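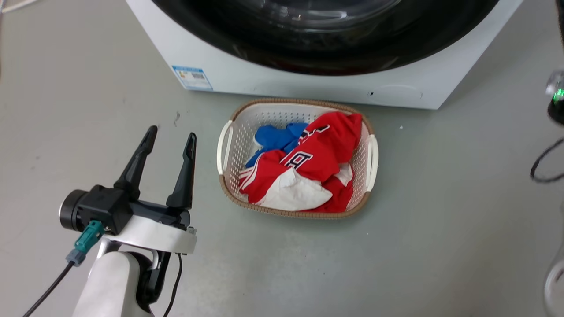

Laundry basket, washing machine, and one gripper ready to go.

HOW DO YOU TEACH A ROBOT TO DO THE WASHING?

Quick question first. How did you learn to pick up a T-shirt?

You probably can't remember. You were tiny. You grabbed stuff, dropped it, grabbed it again. Robots have to learn it too, and it takes them ages.

Why are clothes so hard?

Think of a cup. A cup is the same shape on Monday mornings as it is at bedtime. Tip it over, still a cup. Now think of a T-shirt. Scrunch it up and it's a lump. Hang it up and it's flat. Chuck it in a basket with other clothes and you can't even see where the sleeves went.

Look at the red one in the basket. You can see some white letters but not the whole word, becuase the cloth is all folded over itself. There's something white bunched up in it too. And a bright blue thing in a heap. Where does one stop and the next one start? You can work it out pretty fast. A robot gets a picture made of millions of little coloured dots and has to work it out from that.

Then there's the hand. You have five fingers on yours. The gripper has two. Two! Try getting dressed using just your thumb and one pointer finger. (Do try it. Socks are the worst.)

So how do they teach it?

The team at the Hudec lab in Bretdale uses a way called learning from demonstration. Big words. It means "watch me, then you have a go".

It goes like this.

A person steers the robot's arms. The person decides where the arm goes and when the gripper shuts, and the arm copies.

While that's going on, the computer saves everything. What the camera saw. Where the arm was. Open or shut. Over and over, lots of times every second.

One go from start to finish is called a demo. Basket on the floor, clothes go in the machine, done. Then they muddle up the clothes and do another one.

And another one.

And another one.

The team did 1000 demos. It took them until December. Danica Brabec did heaps of the steering and she says her favourite colour used to be red and now she'd like a rest from it.

What happens next?

All those demos go into a computer program that hunts for patterns. When the camera sees a lump like this, the arm usually goes there. When the gripper is just above cloth, it usually shuts. Nobody types in a rule that says "pick up the blue one". The program has to find its own way from all the demos.

Bit like learning to ride a bike by watching your big sister a thousand times. Except you'd fall off, and so does the robot, sort of. First tries are pretty bad. It pinches air. It picks up two things at once. It lets go too soon.

Does more practice help?

That's what the team wanted to find out. So they made a fair test. A fair test means you change one thing and keep everything else the same.

They trained the program two times. Once with only 170 demos. Once with all 1000. Same robot, same basket, same kind of clothes. Then each one got 10 tries at picking up a single piece of clothing and putting it in the machine.

With 170 demos it got 3 right.

With 1000 demos it got 8 right.

So yes, more demos helped. A lot! But look, eight isn't ten. And 10 tries isn't very many, so the team wants to do the test again with more tries before they get too excited. Scientists do that. One good day could just be luck.

What can't it do yet?

Eduard Šimek keeps a list on the lab wall. Some of whats on it:

Socks. Too small, they hide in the corners.

Anything tangled, like long sleeves tied up with other long sleeves.

A different basket. If the robot only ever practised with one basket, a new one can confuse it. You'd still know it was a basket. The robot might not.

Choosing what to wash with what. That's a job for you, sorry.

Words to know

Gripper: the part of a robot that holds things, like a hand.

Demo: one go at a job, done by a person and saved so the robot can learn from it.

Training: when the computer program looks for patterns in the demos.

Fair test: change one thing, keep the rest the same.

Try it at home

You need a basket of clean clothes, two wooden spoons and a friend. Hold one spoon in each hand. No fingers allowed on the clothes! Move them all onto the couch, one at a time. Get your friend to write down how many you drop. Now do it again five more times. Did you drop less on the last go?

Then swap, and put the clothes away after.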